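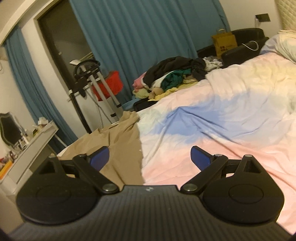
Jan 8, 2020

Our town has a new police chief, and I went to meet her, mainly for the free coffee.

Her name is Bernice Quansah and she comes to us from Titthorpe, where she spent most of her career on night patrol. Grivstead has around 3,000 people and one traffic light, so I wondered what she'd done to deserve us. She says she applied. I have chosen to believe her.

The old chief, Vilgot Hedlund, retired in July, and for six months we had an acting chief who acted mostly by memo. My favorite memo reminded residents that the station door is a pull. I've lived here long enough to know that and I still push.

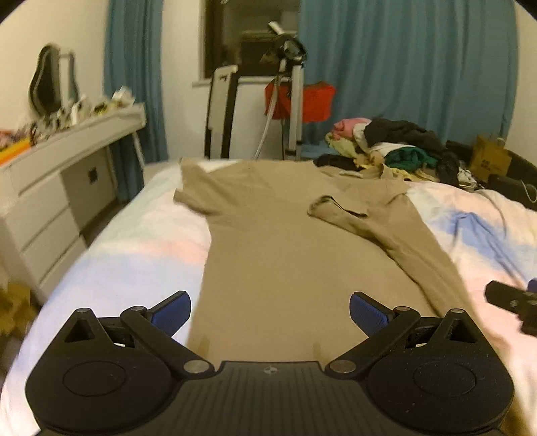 Anyway, Chief Quansah wants officers out of their cars. She'd like each of them to walk a stretch of Main Street every shift and learn the names of the people who work there. Signe Amundsen from the hardware store asked if that meant they'd finally come when she calls about the kids on the loading dock. The chief wrote it down. In pen, too.

Then somebody brought up the speed camera by the school, which cost us a fortune and has so far sent out 200 tickets, one of them to me. I was going 30. The sign says 25 if you lean out and move the branch. I raised the matter of the branch. She wrote that down as well, though I thought a little more slowly.

She's holding another one of these next month at the library. I've paid the ticket, but I'm bringing a photo of the branch.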